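We use cookies to remember your preferences and count visits. By continuing to read you agree to our cookie policy. Accept / Settings

The folding cell, after three months

I've put off writing this one. Half the people who read this blog work with me at Hunport, and the other half have been asking since January what the robots are like. The short version is that they're slow, they're kind of interesting to watch, and I still don't believe what we were told about them.

For anyone new, Hunport is a laundry. We do restaurant linen, some small hotels, and a lot of staff uniforms. I've been on the finishing side for ten years, which means folding, stacking, bagging, and arguing with the labels printer. Last winter the company signed up with an outfit called Lorente to try out a folding cell at the Lerkville plant. It's a table in a box with two arms bolted to the front edge. It went where the second bench used to be, and that bench went into the corridor, where people now put their coats on it.

At the meeting we got the speech. Nobody loses a job. The cell takes "the repetitive part" and we move up to "the skilled part." I raised my hand and asked which part of folding a black polo shirt was the skilled part, and got a smile. I'm still waiting on the rest of the answer.

What I can tell you is how the day has changed, which wasn't in the speech.

We used to have three people on folding for the uniform line. Now we have two, plus one who minds the cell. Minding the cell means laying out the next piece, watching, stopping it when it grabs two layers at once, smoothing everything flat and starting it again. Sofia Pinheiro does it most mornings. She's the fastest folder I've ever stood beside, and she now spends her shift waiting on something that takes longer over one shirt than she takes over a small stack. She told me her hands are less sore and her back is worse, from the leaning and the standing still. I'd like somebody to write that down in the same report as the throughput numbers. I did ask.

The other change is talk. Three people at two benches facing each other will talk all shift. You learn whose kid has a recital and which hotel is sending the tablecloths with candle wax in them. Now the minder has her back to the other two and her eyes on the box. It's quieter. Visitors say how calm it is in there.

To be fair (my sister reads this and says I'm never fair), the dark fabrics were always the worst job. Black on black, under our lights, at the end of a shift, you lose the seams and your eyes hurt. If a machine wants that work it can have it. But dark fabric is also where the cell seems to have its troubles. I've watched it take a corner, lift, let go, and come back for the same corner until Sofia stepped in. When I said so to Vignesh Chettiar, our shift lead, he told me that was useful feedback and they were logging all of it. He's a decent guy and I think he means it. He has to stand up in front of the Rolari account people every month and tell them something cheerful, and I wouldn't want that job either.

The number on the wall is 1000. That's pieces a day, the goal for the cell by the end of the trial. I don't know who picked it, and I suspect it was picked for being round. The three of us used to get through nearly that on a good day at our own benches, with breaks, and without anybody having to log anything. I've heard that the cell can run overnight with no one there. Maybe. Right now it doesn't run through lunch with no one there.

What bothers me more is the way the work gets sorted. Pieces that the cell handles well go to the cell. Everything else comes to us - the fitted sheets, the aprons with tangled strings, the chef coats missing buttons. So our count per hour has dropped, because all the easy stuff that kept the average up is gone. Sooner or later somebody who has never folded an apron is going to look at that count and decide we've gotten slow. I brought this up too. Vignesh nodded and wrote in his notebook, and I'd love to see that notebook.

I'm not against machines. The big ironer is a machine and I'd chain myself to it before I let anyone take it away. It does one thing, it does it all day, and it never needed a speech. With the cell I feel like we're all being asked to clap before the song starts.

The trial has a while to go yet. I'm told there'll be a review and that floor staff will have "input," and I plan to bring plenty. In the meantime it's black work uniforms again tomorrow and the printer is out of labels.

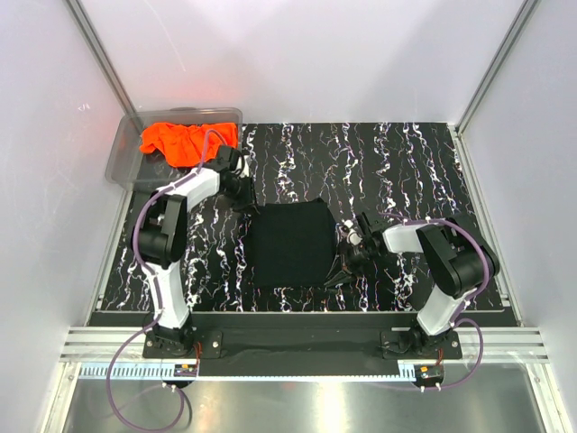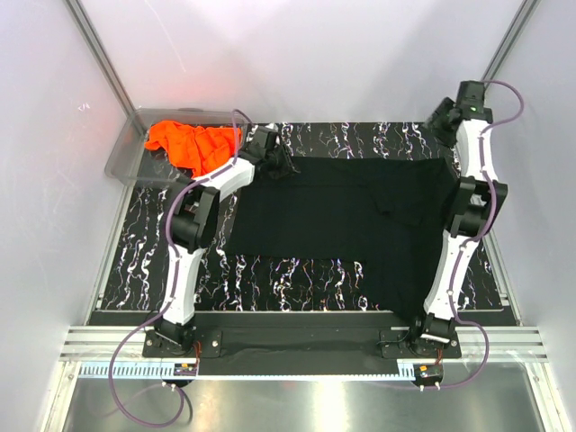
The cell at work on black fabric, with the orange cloth in its bin both times.

Comments (4)

benchtwo says:
The coat thing is true. Mine was on it when I read this.

Marguerite L. says:
We had the same business with the count at the packing place I used to work. The easy boxes went to the machine and then they wanted to know why the people were behind. Get your old numbers on paper now, before the review.

tolliver_k says:
Seems a bit harsh for three months in. Any new equipment is slow at first. Did your big ironer work perfectly the week it came?

Author reply:
It did not, and it burned a lot of napkins. But they didn't take a bench out to make room for it. Marguerite, thank you, I'm going through my old shift sheets tonight.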